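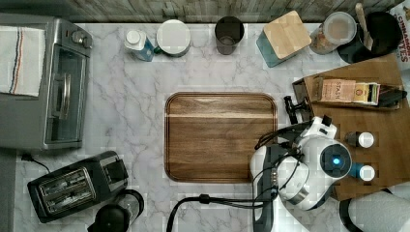
About Us

Vosten is a cooking school in Prornoldale. We teach adults how to cook everyday meals at home, and we have been doing it since Melina Andreadis and Joelle Awwad rented the ground floor of the old Alexiou building and put in four stoves and a secondhand sink. The sink is still in use.

Melina ran a hotel kitchen before that. Joelle taught evening classes in bookkeeping and wanted to do something on her feet. Their first course was six evenings on soups, bread and eggs, and those six evenings are still the start of our beginner program.

What We Teach

The beginner course runs all year, with a break in February when we repaint and service the stoves. After that, students can choose from short courses in baking, fish, beans and grains, or cooking for one. Knife skills are part of every course. Classes start at 6:30 p.m. and end at 9 p.m., and everyone eats what they made before going home.

We keep classes small and we don't give grades. If you miss an evening, you can make it up with the next group at no charge.

Last year 1,332 people took a course with us. Many came from the towns up the valley, so we added a late-morning class that fits the bus times.

Our Teachers

Mostafa Benmoussa teaches bread and pastry. He also looks after the flour order, and questions about allergies in the baking classes should go to him.

Iason Vrettos teaches fish and the second half of the beginner course. He trained as a butcher and still gives a one-evening class on cutting up a chicken.

Orestis Dimitriou runs the office and handles bookings, gift cards and the waiting list.

The Recipe Library

Every recipe we teach goes into a binder by the front door – 157 of them at present. Students can copy any page. The library also has 500 cookbooks, most of them given to us, which can be borrowed for three weeks.

Visiting

The office is open from 10 a.m. to 4 p.m. The entrance is on the courtyard side, and there is a ramp to the left of the steps.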